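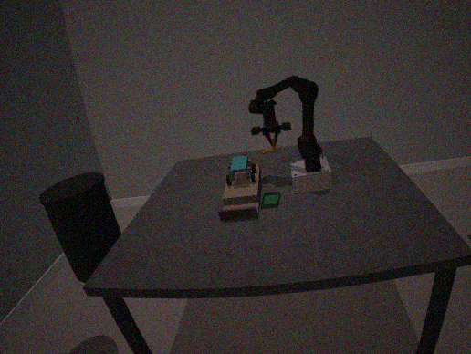 ## Sim bench, Coter cell: the hold fault

The gripper still has hold of the orange and yellow piece, with its shadow on the table between the wooden block and the arm's pale base. The little green tray is just to the left of the base, and that's where run 167 was meant to put the piece down.

Welcome, and thank you for stopping by! This page is the gallery side of our fault notes, for those of you who asked for something friendlier to read than the log (which I admit goes on a bit, rather like me). All of this happens in simulation, so no hardware was harmed, but we treat a fault on the sim bench the way we would treat one on the real cell.

The trouble first showed up in November, in a long overnight batch of 3425 runs on the Coter setup. In 12 of them the arm picked up its piece perfectly nicely and then never let go. The release command went out, the planner cheerfully marked the job done, and the arm set off on its way home with the piece still in its fingers. On a screen that's a nuisance. On a shop floor, with a person reaching in to clear the tray, it could be a pinched hand or something dropped from a height, and that is why we stopped the batch and didn't just filter out the bad runs.

We spent a good while blaming the contact settings, and I'm sorry to say I was the loudest about it. The real culprit was Flunia, our little scheduling layer. If a release arrived while the wrist was still settling, Flunia dropped it without a word and passed along a success anyway. Once we knew where to look, run 179 gave us the same fault again on the first try.

Two changes have gone in so far. Flunia now keeps a release waiting until the wrist has settled, and the Liao monitor checks the finger opening for itself before the arm is allowed to leave the tray area. If the fingers haven't opened, the arm holds still and raises a stop - no retries, no clever recovery moves.

The Clultine cell uses the same scheduling layer, so please leave its overnight batches switched off until the update is in there too. The fix was merged on 28th November, and the full log is in the shared folder under the run numbers given above.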